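**Policy hesitates on deformable stuff – is it my timestamps or my model?**

**mafalda_p**
Hello all, and sorry in advance for the length, I do tend to go on. We're training a two-arm policy on cloth handling, 206 demos so far, one head camera and a camera on each wrist. The arms reach for the cloth nicely and then just hover over it, twitching, as if they can't make up their minds. Grip commands go out at the right moment maybe half the time. Everything is logged through Peltadine and replayed in Drollach. Before I go collecting another pile of demos, does this smell like a data problem to anyone?

**chaminda_k**
Welcome! Hovering like that nearly always means the demos disagree with each other. Have a look at how long your operators pause before closing the gripper. If one waits two seconds and another doesn't wait at all, the policy learns the average and dithers. I'd trim the pauses and retrain before touching anything else.

**jsikder**
I'd go the other way, with love to Chaminda :) Check the camera sync first. We had very similar twitching last October, and our wrist stream was lagging the joint states the whole time. We trimmed pauses for weeks and it did nothing for us. Peltadine stamps frames when they arrive at the logger unless you turn on `stamp_at_source`, and it is off by default.

**chaminda_k**
Fair, but a steady lag is something a policy can usually learn around. It's the lag that wanders that hurts.

**jsikder**
Right, and over a shared USB hub it wanders plenty.

**mafalda_p**
Oh dear, we do have a shared hub. I turned on source stamps and went through episode 641 by hand, and Jamila, you were right, at least in part – one wrist stream drifts the longer the episode runs. I've also noticed that the wrist views aren't equally useful. Plenty of frames have no cloth in them at all, and I wonder if I should be feeding those in.

**fathima_f**
Keep them in! If you drop a camera whenever it looks boring, the network never learns what to do when it's boring. Random camera dropout in training would be kinder. Could you post a few frames so we can see what the policy sees?

**mafalda_p**
Gladly, and thank you all for being so patient with me. One from the head and two from the wrists: 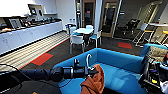
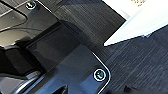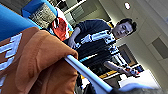

*Head camera first, then the two wrist views. The cloth is in the first and third, and the middle one is mostly gripper housing.*

**fathima_f**
Lovely, thank you. I'd still keep that middle view, and I'd try the dropout run before you trim a single pause.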